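Nachmieter will Ablöse für Einbauküche drücken — was ist üblich?

Prukitz
16. Juni, Beiträge: 14
Hallo zusammen, ich ziehe im Oktober aus und habe die Küche damals selbst einbauen lassen. Der Nachmieter hat erst 495 Euro zugesagt, jetzt will er nur noch 100 zahlen, weil die Arbeitsplatte am Spülbecken aufgequollen ist. Schriftlich haben wir nichts. Muss ich mich darauf einlassen?

tamlow_nord
Müssen nicht. Mündlich gilt auch, nur beweisen musst du es können. Gibt es Nachrichten, in denen der Betrag steht?

Prukitz
Zwei Nachrichten, ja. In der einen schreibt er "495 passt". Da hatte er die Küche aber noch nicht gesehen.

Godusier
Dann würde ich den Ball flach halten. Eine gequollene Platte ist ein Mangel, den hättest du vorher erwähnen sollen. Ich hätte an seiner Stelle auch nachverhandelt.

tamlow_nord
Sehe ich anders. Eine neue Platte vom Baumarkt kostet keine 395 Euro, und die Geräte laufen ja wohl alle. Der Abzug steht in keinem Verhältnis zum Schaden.

Godusier
Zuschnitt, Ausschnitt für die Spüle, Silikon, Anschluss — rechne das mal zusammen. Wer das nicht selbst kann, ist schnell drüber.

seulgi_m
Ich hatte das Gleiche in klein. Wir haben uns in der Mitte getroffen und eine Seite Text aufgesetzt: Geräte einzeln aufgeführt, bekannte Mängel, Preis, Zahlung bei Schlüsselübergabe, gekauft wie gesehen.

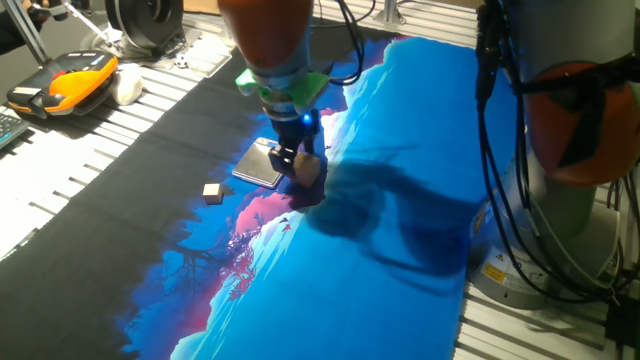 Wichtig war bei uns auch, dass der Vermieter vorher zugestimmt hat, dass die Küche drinbleibt. Sonst kann er verlangen, dass du sie ausbaust, und dann hast du gar nichts davon.

Kang
Das mit dem Vermieter unbedingt zuerst klären. Und wenn der Nachmieter nicht will: Küche inserieren, Selbstabbau. Bei mir war sie nach 14 Tagen weg.

Prukitz
Danke euch. Vermieter rufe ich morgen an. Dem Nachmieter schlage ich 300 vor, mit Mängelliste. Wenn er ablehnt, kommt sie in die Kleinanzeigen.

Godusier
300 finde ich immer noch viel, aber fragen kostet nichts. Schreib mal, was rausgekommen ist.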